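Skarberg (novel series)

Skarberg is a young adult science fiction series in 3 books, and I've been looking after this entry on the wiki for longer than I'd like to admit.

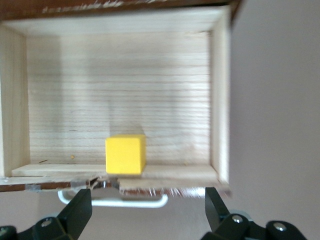

The series is set in the year 3343, in a mining town called Skarberg that has been sealed under a mountain for so long that most people living there think the sky is a sort of religious idea. If you like stories about closed-in places and the people who start asking awkward questions about them, you'll probably get on with this one (I read the first book in two evenings and then went straight out for the second).

Setting

The town is built in 70 levels, numbered from the top down. The lower you live, the less air you get, and air is handed out by a body called the Dedis. I've seen reviewers describe the Dedis as a government, but in the books it's closer to a very old company that forgot it was one. Its clerks wear grey, keep enormous ledgers and almost never raise their voices, and I found them far more frightening than the soldiers who turn up later on.

Outside the mountain is Ramton, a farming settlement that we only hear about as a rumour in book one. By the second book we're spending half our time there, and opinion among readers is split. I liked the change of air, but I do see why people who came for the tunnels got impatient with all those chapters about drainage and seed.

Plot

The narrator is a girl of sixteen who works as a lamp carrier on one of the lowest levels. She is known only by her work number, 1124, until the closing chapters of the first book. While she's delivering lamps to a shut gallery she hears knocking from the wrong side of the wall, and the rest of the story comes out of that. Her only ally to begin with is Kpodo, the talking survey machine she finds down there — rude, half broken and easily the best character in the whole thing.

The second book follows the people who get out and find that Ramton doesn't much want them. The third goes back underground for a long siege, and I won't spoil the ending on the main page. There's a separate page for that, so please don't add it here!

Style

Everything is told in the present tense, in short chapters. The lamp carriers have their own slang, which takes a while to get used to (there's a word list at the back of the paperback, though not in the ebook). The romance is slight and mostly happens in the second book.

Reception

Readers tend to rate the first book highest. The usual complaints are that the middle sags and that the Dedis are let off too lightly at the end. I agree with the first and would argue about the second all night.

Page last edited 16th July. The chapter list still needs checking against the paperback.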